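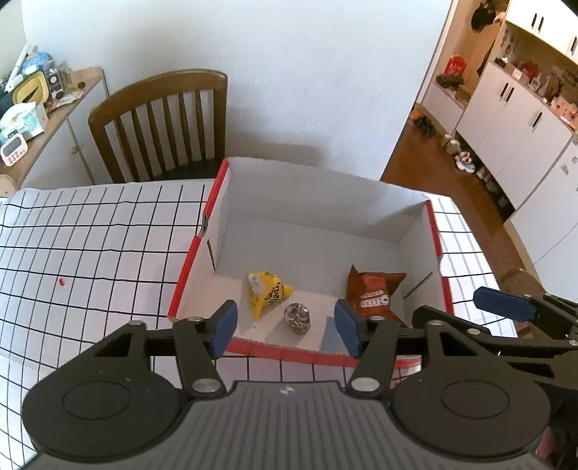 Nidovero Opens Collection of Snack Wrappers and Other Soft Packaging in Skernville

SKERNVILLE, June 5, 2023 — Nidovero, a company that works with the collection and sorting of household packaging, announces the start of a new service for the residents of Skernville. From today, people can bring their empty snack bags, candy wrappers, bread bags and similar soft packaging to 51 collection points in the city. The service is free of charge and no registration is needed.

Soft packaging is not accepted in the curbside bins of Skernville. It is light and flat, and in the sorting hall it goes easily together with the paper or gets caught in the turning parts of the machines. When this happens, the line must be stopped and cleaned by hand. For this reason most households have until now put their wrappers in the general trash, also those households which are otherwise very careful with sorting.

The new collection points are placed in grocery stores, schools, libraries and in the entrance halls of several larger apartment buildings. Each point has a green container with a round opening and a sign which shows what can be put in. The containers in stores are available during the opening hours of the store. The containers in apartment buildings are for the residents of the building only.

The collection is carried out by Borbély Transport, which has served businesses in the region for many years with the pickup of cardboard and pallets. The company will empty the containers on its existing routes, so no additional trucks will be driving in the center of the city. Containers at the busiest stores will be emptied 3 times a week and the others when they are full. If a container is full before the pickup, we ask residents to take the packaging home again or to use another point, and not to leave bags on the floor next to it.

After collection, the material is brought to the sorting hall of Mirkine, on the east side of Skernville. Mirkine has prepared a separate line for this purpose, where the packaging is sorted by type of plastic. Wrappers made from one type of plastic are pressed into bales and sold to producers of garden edging and cable covers. Many snack bags consist of several thin layers, with plastic and metal joined together, and these are more difficult. Mirkine is testing a method to press them into boards for building sites. The first results are expected in July and will be published on the Nidovero website.

"We have received the same question from residents again and again, at every information evening: where do I put the chip bag?" says the management of Nidovero. "We did not have a good answer. Now we have an answer for Skernville, and we hope that later we can give it also in the neighboring towns. We want to say openly that not all of the collected material can be used today. The share which cannot be used will be reported together with the rest."

Residents are asked to follow these instructions:

Empty the packaging completely and shake out the crumbs. It is not necessary to wash it.

Do not fold wrappers into each other. The sorting line cannot separate them.

Do not put in aluminum foil, yogurt cups, bottles or paper. Clean aluminum foil can be pressed into a ball and put in the metal bin at home.

Remove packaging from any plastic bag in which it was carried. The bag itself can also be put in the container.

Schools in Skernville can order a smaller container for the classroom, together with a teaching booklet for grades 3 to 5. In the booklet the students learn how packaging is made, why it keeps food fresh and how the different materials can be recognized. The first 7 schools have already received their containers. Other schools can send their order to Nidovero until the end of July, and delivery will take place before the new school year.

A map with all collection points is available on the Nidovero website and in printed form at the city libraries. Stores and owners of apartment buildings who wish to have a container can apply with the form on the same page.

About Nidovero

Nidovero organizes the collection of packaging from households and small businesses. The company has its office in Skernville and works together with local transport and sorting companies.

Press contact: Nidovero, Communications Department, Skernville. Print-ready copies of the sorting instructions and the map can be requested from the department.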